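Stories > Short Fiction > Small Towns

Last updated: February

The Night We Counted the Letters

The town of Hirkau got 1,249 letters about the paid parking plan, and I know that because I opened every one of them. I was a temp. I had been at the clerk's office for three weeks, my whole job so far had been laminating dog license forms, and then the city council announced that it wanted to put meters on the waterfront and the mail started coming in by the tub.

My boss was Prasanna Dissanayake, the town clerk, who had held the job through five mayors and liked one of them. Prasanna gave me a letter opener and two rubber stamps, one that said FOR and one that said AGAINST.

"What if they're neither?" I asked.

"Everybody's one or the other. Read to the end."

So I read to the end! You would not believe what people put in a letter about parking. One man wrote four pages on his divorce before he got to the meters (AGAINST). A lady on the hill said she hadn't been down to the water since the ferry quit and didn't care to, but she'd like it if the people who did go had to pay (FOR, I guess). Somebody's kid drew a meter with teeth. I stamped that one AGAINST and Prasanna let it stand.

We worked through supper in the little kitchen behind the office, where the light was better and I could get at the coffee. By nine o'clock I had a stack for each stamp, and one stack was up past my elbow and the other would have fit in a cereal box.

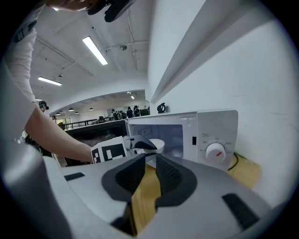
The Hearing

They held it in the high school gym, with the council up on the stage behind a folding table and the rest of us on bleachers. A company called Rusano had the meter contract all teed up. Their man wore a very nice scarf and had slides. He said Jellholm, up the coast, had put in the same meters and people there loved them, and a woman near me yelled, "I'm from Jellholm!" and got the biggest laugh of the night.

Councilman Nedeljković ran the thing. He owned the lot behind the bank, which everybody knew, and which would have been the only free parking left for half a mile, which everybody also knew. He gave each speaker two minutes and used a kitchen timer shaped like a chicken. I had nothing against the chicken, but it's hard to watch a grown fisherman get choked up about his father's slip and then hear it go off.

Then Nedeljković leaned into the microphone and said the council had received "a number of letters, pretty evenly split."

I looked at Prasanna. Prasanna was looking at the floor of the gym, at the painted free-throw line, like there might be something written on it.

I want to tell you I stood up right then. I didn't. I sat there doing math about my rent, and what a temp makes, and how many other offices in Hirkau were hiring (none). My hands still had red ink on them from the AGAINST stamp. I put them under my legs.

It was Prasanna who got up. Prasanna walked down the bleachers with a hand on people's shoulders for balance, went to the speaker's stand, and waited for Nedeljković to set the chicken.

"I'm the clerk," Prasanna said. "I have a count."

"We don't need the count read into the record."

"I've got two minutes like anybody else. Well over 1,000 against. The rest for. I can bring in the tubs if you want to see them."

Then the whole gym was on its feet, and the man from Rusano started rolling up his cord.
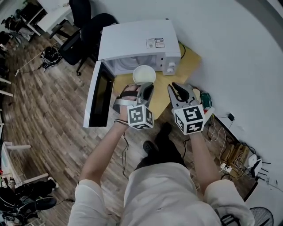
Microwave with the door open, and a white bowl in front.

They passed it anyway, three to two. I know, I was mad too. I drove back to the office with Prasanna and neither of us said a word until we hit the light on Front Street, which takes forever.

"So what was that for?" I said.

"There's an election in the fall."

"You think people will remember?"

Prasanna thought about it until the light changed. "They all put return addresses," Prasanna said.

We carried the tubs in from the trunk, and I asked where the envelopes were kept.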